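The Bralleck Institute's evening program in household bookkeeping entered its tenth year in May with 738 registered participants, the highest enrollment since the course was established. The institute has confirmed that classes will continue at its Kistent branch through the winter, with a further group planned for Saturday mornings.

Enrollment has changed in character as well as in size. Early classes were attended mainly by retirees managing a fixed pension. Participants under the age of 40 now form the largest group, and many of them rent their homes and share expenses with others.

"People arrive with a bag of receipts and no system," said Edgars Ramanauskas, who has directed the program since its third year. "We ask them to write down one month of spending before we discuss any kind of plan."

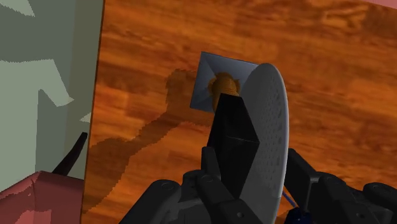

**Personal Finance | Adult Learning**

The course consists of 10 sessions. The first four deal with recording income and regular bills, and the remaining six cover debt, insurance and savings. Each session ends with 30 minutes of individual advice, which participants may book in advance — the institute reports that these appointments are usually filled within a day.

Teaching materials were revised last year under Vaida Kuusk, head of curriculum. The previous workbook assumed a single monthly salary. The new edition, published under the title Kokeo, includes pages for irregular earnings, seasonal work and payments received from relatives abroad. Paper copies remain the standard, although a spreadsheet version is available on request.

Fees are unchanged for the coming term. Participants who have completed the course may attend the debt sessions again without charge, and registration for the Saturday group is open at the Kistent front desk until 6 p.m. on weekdays.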